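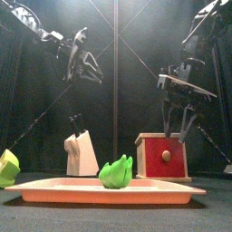 Handout 3: Provisional measures and what they are worth

Reading for this unit: the Negash packet, parts 2 and 3. Bring it.

States often ask an international court for provisional measures before the main case is heard. The order is meant to keep things as they are until judgment, which can take years. Press offices tend to report such an order as a win. Be careful with that.

What the court has decided at this stage:
- it may have jurisdiction (a first look only)
- the rights claimed are plausible
- there is a risk of harm that can't be repaired, and it is urgent

What it has not decided: who is right. It can still find later that it has no jurisdiction at all, and then the order falls away.

Our practice case is Fetodell v. Mollomard, over a river treaty. Fetodell asks for a halt to work on the Tundex dam, which it says is 75 percent built. Mollomard says 80. Ask yourself why the side building the dam would want the higher number.

Binding, yes. But who enforces it? The court has no police. A party can go to the Security Council, where a permanent member can veto. Textbooks like to say that most states comply "in substance" - look hard at what gets counted as compliance before you repeat it.

For class, write one page on Mollomard's side:
1. Attack jurisdiction under the treaty's dispute clause.
2. Answer the urgency point.
3. Say what your government will tell reporters if it loses, and mark every sentence in it that the order itself doesn't support.

Pages are due by 3 p.m. No extensions for this one.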